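Open day at Drovov: a morning with the phone sorter

The invitation said doors at nine and "light refreshments," and I can report that the refreshments were very light indeed. A tray of shortbread had been reduced to crumbs by the time I signed in. I got a lanyard with my name spelled almost right and was pointed down a corridor toward the noise.

Drovov makes robot arms and the parts that go on the ends of them, and for the last while it has been trying to sell those parts to people who handle secondhand electronics. The open day on 3 March 2019 was for that crowd. I repair phones and tablets for a living in a shop with one window, so I am at the bottom end of who they had in mind, but I filled in the form and they let me come.

The thing on offer is called the Giren kit. You get two fingers, a small camera that rides at the wrist, a control box and a license for the software, which goes by the name of Vaughan. (I asked who Vaughan was. He was somebody's dog.) You bring your own arm, or rent one from Drovov, and at the end of it you have a machine that picks up used handsets and shows them to whatever you want them shown to. Grading, photographing, sorting by model, dropping into trays. It doesn't do repairs, and the sales sheet was careful to say so in two places.

Mali Owen ran our tour. She works on the gripping side and had the manner of a person who has explained friction to a lot of visitors. We started with slides, which I will spare you, and moved on to the cell, where the demonstration was going on whether we were watching or not. Phones are nasty things for a robot to hold, she told us. They are thin and slippery, the edges are curved, and half the ones in a trade-in box have a case on. Squeeze too gently and you have bought a customer a new screen. Squeeze too hard and you have bought them a new screen by another route.

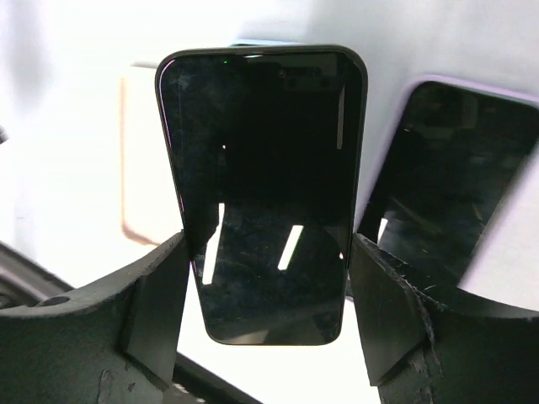
The Giren fingers holding a handset upright, as seen by the wrist camera.

I spent longer looking at the fingers than at the phone. The pads have plainly seen some life, with one of them frayed along the top, and I liked Drovov rather more for putting them on show in that state. Most trade demos I go to have been polished to the point where you wonder if the equipment has ever met a product. When I asked about wear, Mali said that pads are a consumable and come in packs of 22, and then changed the subject with great skill to the quick-release mount. The price of a pack was given later, quietly, near the coats.

Standing the phone up is the part they are proudest of. Picking up something flat from a flat table is already a fuss, and getting it vertical without it sliding down between the fingers is a bigger one. Once it is up, the wrist camera has the front glass square on, and Vaughan goes looking for scuffs. This is where I had my first real doubt. Glossy glass under workshop lights is mostly a picture of the workshop lights. I have spent years tilting phones back and forth at my bench to decide whether a line is a scratch or a lamp, and I still get it wrong before coffee. The software's answer is to take several looks at different angles and throw out anything that moves. Sensible enough, and pretty much what I do, though I do it with more muttering.

The brochure gives a rate of 146 handsets an hour. I didn't see that rate and I don't think anyone else on the tour did either. What we got was a slow, careful pace that Mali called "visitor speed." A man from a recycling outfit asked if there was a faster speed we could see, and was told it was available by appointment.

Berwyn Mathias took over for the software half. He is a quieter sort and was much more willing to talk about what goes wrong. Cases, mainly. A phone with a colored shell on it looks to the system like a slightly fatter phone of a different color, and for a long time Vaughan filed those under models that don't exist. They fixed it in November by teaching it to look at the front glass and the shell as separate things, and he claimed the mix-ups have mostly gone. He also said black screens confuse it when they are switched off, because then there is nothing to tell the software which way up it is, apart from the camera and the buttons.

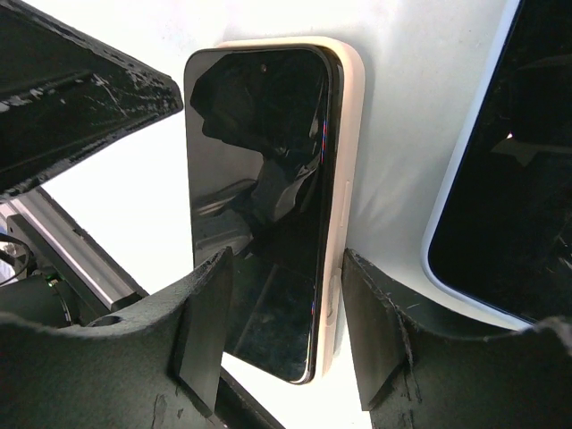 He was patient about questions, and I had plenty. Could it manage two phones lying close together? Usually, if there is room for a finger to get down the side. What happens with a cracked back? It depends how cracked, and they would like you to take the really bad ones out by hand first. Did it know the difference between a dead phone and a sleeping one? No, and it wasn't going to. That is a job for a separate station called Kuvar, which plugs the phone in and waits, and which was not on show because it was "between enclosures." I wrote that down for use in my own shop.

Setup takes a day if you believe the leaflet. Berwyn said two, and a third for arguing about lighting. You feed the system a training tray of 60 handsets from your own stock so that it learns what your customers bring in, and after that it is meant to carry on learning as you correct it. The correcting is done on a tablet with big green and red buttons. I had a go and disagreed with Vaughan twice, and on one of those I was wrong.

Now the money. The kit rents at 2000 a month, arm extra, and there is a minimum term that was described as flexible by the person who would be doing the flexing. For a warehouse with crates coming in all day I can see it. For me it would be a very expensive way of picking up Mrs. Next-Door's phone. I said as much on the feedback card and ticked the box for "possibly in future," which I have ticked at every open day I have ever been to.

Things I would want before recommending it to anybody bigger: a look at full speed, a straight figure for how long the pads last, and the Kuvar station in its enclosure. Mali has promised to send the pad figures. Parking was free and the second tray of shortbread arrived as I was handing back my lanyard, so I took two.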